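Maternidades de Garna passam a medir a perda de sangue no parto por recolha direta

As três maternidades da rede hospitalar de Garna passaram a aplicar, desde 1 de janeiro de 2024, um procedimento único para quantificar a perda de sangue após o parto vaginal. A estimativa visual, usada até agora na maioria dos turnos, deixa de ser aceite como registo principal e fica reservada aos casos em que a recolha não seja tecnicamente possível.

O procedimento abrange o hospital de Stustwood, a maternidade de Ullovton e a clínica obstétrica Warraich. Prevê a colocação de um campo coletor graduado sob a parturiente logo após o nascimento e a saída do líquido amniótico, com leitura do volume em intervalos fixos durante a primeira hora. Cada leitura é inscrita na folha de vigilância, juntamente com a frequência cardíaca, a tensão arterial, o tónus uterino e o aspeto do fluxo.

A decisão assenta numa revisão interna de 768 partos vaginais, concluída em outubro. A equipa comparou os volumes anotados por estimativa com a variação da hemoglobina antes e depois do parto e com a terapêutica administrada. Segundo o relatório, as perdas pequenas tendiam a ser sobrestimadas e as grandes subestimadas, padrão já conhecido na literatura obstétrica. A diferença era mais acentuada nos casos em que o sangue se distribuía por compressas, lençóis e resguardos.

"A estimativa visual varia com o observador e com a superfície onde o sangue é absorvido. Duas pessoas competentes, na mesma sala, podem escrever valores muito diferentes", afirma Ataahua Tuhiwai, obstetra e coordenadora da revisão. "O campo graduado reduz essa variação, desde que seja colocado no momento certo."

O momento da colocação foi um dos pontos mais discutidos. Se o campo for aberto demasiado cedo, recolhe líquido amniótico e urina, e o volume lido deixa de corresponder à hemorragia. Se for aberto tarde, perde-se a fração inicial, muitas vezes a mais abundante. O texto final fixa a colocação entre o nascimento e a dequitação, e obriga a anotar qualquer contaminação reconhecida.

O limiar de alerta foi estabelecido em 300 mililitros, quando acompanhado de pelo menos um sinal clínico anormal. Atingido esse ponto, a equipa inicia em simultâneo a massagem uterina, a administração de ocitocina, a administração de ácido tranexâmico por via endovenosa, a reposição de fluidos e a observação do canal de parto. A definição clínica de hemorragia pós-parto em uso na rede não sofre alteração — o novo limiar serve apenas para antecipar a resposta.

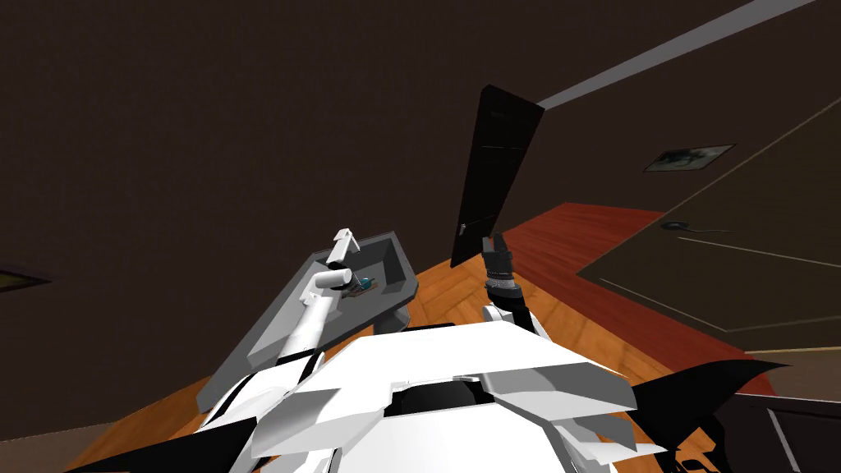 O ácido tranexâmico continua contraindicado em mulheres com acontecimento tromboembólico ativo ou hipersensibilidade conhecida, e a folha de vigilância passa a incluir um campo obrigatório para essa verificação. A escolha de um segundo uterotónico, caso a resposta ao primeiro seja insuficiente, mantém-se a cargo do médico responsável, tendo em conta a hipertensão, a asma e outras condições registadas na admissão.

As compressas e os resguardos retirados do campo são pesados em balança própria, com desconto do peso seco. A conversão adota a equivalência habitual entre um grama e um mililitro. O relatório reconhece que essa equivalência introduz um erro pequeno, considerado aceitável para fins de decisão clínica.

A cesariana fica fora desta primeira fase. No bloco operatório, a mistura de sangue com líquido amniótico e soro de lavagem exige outro método de cálculo, ainda em avaliação. Até à publicação de uma norma própria, as equipas cirúrgicas continuam a somar o conteúdo do aspirador ao peso das compressas, com correção pelo volume de soro utilizado.

Valentin Pîrvu, enfermeiro especialista em saúde materna na maternidade de Ullovton, foi responsável pela formação dos turnos da noite. "A leitura em si demora segundos. O que exigiu mais treino foi a comunicação do valor em voz alta e a repetição por quem regista", refere. As sessões incluíram a simulação de atonia uterina, de laceração do colo e de retenção de placenta, com troca de funções entre médicos e enfermeiros.

O material de resposta passa a estar reunido numa única caixa selada em cada sala de partos. Contém os acessos venosos, os tubos para hemograma, coagulação e tipagem, as seringas e o cateter de balão intrauterino. Os fármacos que exigem refrigeração permanecem no frigorífico da unidade, com localização indicada na tampa. A verificação do selo é feita na passagem de turno e a caixa é substituída por inteiro após cada abertura.

O sistema informático recebeu um módulo adicional para os novos dados. Cada unidade pode manter em consulta imediata até 300 registos; os mais antigos transitam para o arquivo central, onde continuam disponíveis para auditoria mediante pedido. Os valores medidos e os valores estimados ocupam campos distintos, de modo a não serem somados nem confundidos nas análises posteriores.

A auditoria clínica vai acompanhar quatro indicadores: a proporção de partos vaginais com volume medido, o intervalo entre o alerta e o início do tratamento, a taxa de transfusão e a necessidade de transferência para cuidados intensivos. É esperado um aumento do número de hemorragias registadas nos primeiros meses, por efeito da medição, sem que isso signifique um agravamento real.

"Uma subida na incidência, isoladamente, não será lida como pior desempenho", precisa Tuhiwai. "O indicador que nos interessa em primeiro lugar é o tempo até ao tratamento."

As grávidas seguidas na rede recebem informação sobre o procedimento na consulta do terceiro trimestre. A colocação do campo não interfere com o contacto pele a pele nem com o início da amamentação, mas pode condicionar a mudança de posição durante a primeira hora — a recusa é possível e fica anotada no processo, mantendo-se nesse caso a vigilância clínica habitual e a pesagem do material.

A norma aplica-se também aos partos ocorridos durante o transporte, a partir da entrada na unidade. O volume perdido antes da admissão é registado como estimado, com indicação da fonte.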